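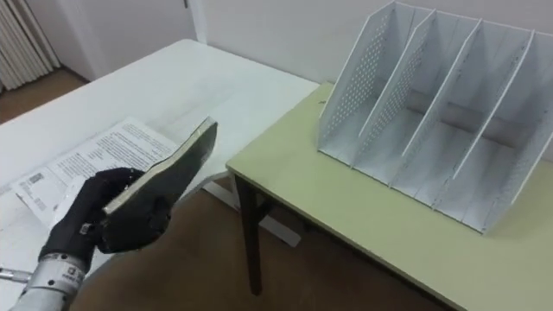
**Press Office, Ridthorpe Records Services**
*Issued on behalf of the author, Head of Document Handling*

Ridthorpe will open a sorting room at its Callach site in December for bound volumes and loose printed matter. The first intake is 1000 items from the Clilum deposit.

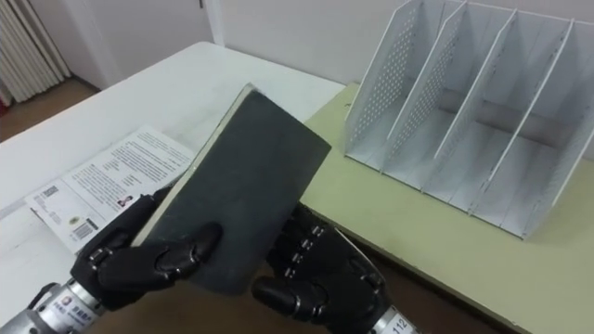 Intake begins with a check of the binding. Each volume is logged by size, cover material and wear before it is assigned a shelf code. Scuffing near the corners, as on the dark gray hardcover, is recorded as surface wear and does not call for repair. Volumes with no title on the front cover are identified from the title page.
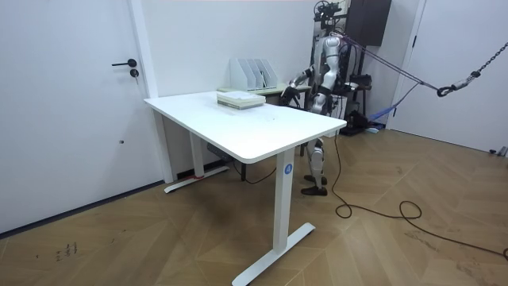

Furniture for the room was specified by Mwakyusa. Work surfaces are kept clear between batches, and filing stays within reach of the sorting position. The white organizer with four slanted slots stands on the lower table behind the desk, next to the wall. Loose sheets are stacked flat until coded.
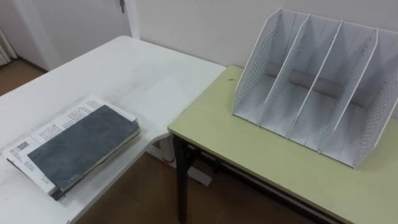
Clilum said that 61 of its volumes have weak spines and asked for these to be stored flat, with a written condition note for each.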